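2023-09-10 and I'm spending my Sunday posting about gripper fingers. You were warned. Thread on how I look after the hand-held gripper we use for the plastic sheet work at Stemthorpe 🧵

**1/** Sheet is mean stuff. It's thin, it's slippery, it grabs static, and it finds every bit of dust on a finger pad and slides right off it. Boxes forgive you. Sheet doesn't!

**2/** So before anything else I wipe the inside faces of both fingers. Lint-free cloth, a little rubbing alcohol, let them dry all the way. I used to skip the drying part (impatient) and then wonder why my first ten grabs were junk.

**3/** Next is the close check. Fingers shut on a strip of paper, tug it, and feel if one side lets go early. If it does, I back off the left finger screw a hair and try again – never both screws at once, I learned that one in March and lost a whole afternoon.

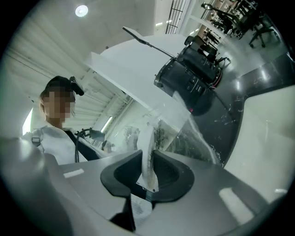
*Sheet pinched right near the tips, with the rest stretched up toward the big black machine.*

**4/** Pads get swapped every 200 hours on my log. The Idus manual says to go by wear, but I can't judge wear on dark gray padding to save my life, so I go by the clock. We're on set 37 now and I still put one in backwards last week.

**5/** The counter read 3,369 closes when I shut down Friday. I write it on tape inside the case lid, next to the date of the last pad swap. Dadutico has a nice logging app for this and I keep meaning to set it up – the tape keeps winning.

**6/** Next job is the cable. It's getting stiff by the plug and I don't like it. Spare's on order from Waweru, and I'll post the swap when it shows up.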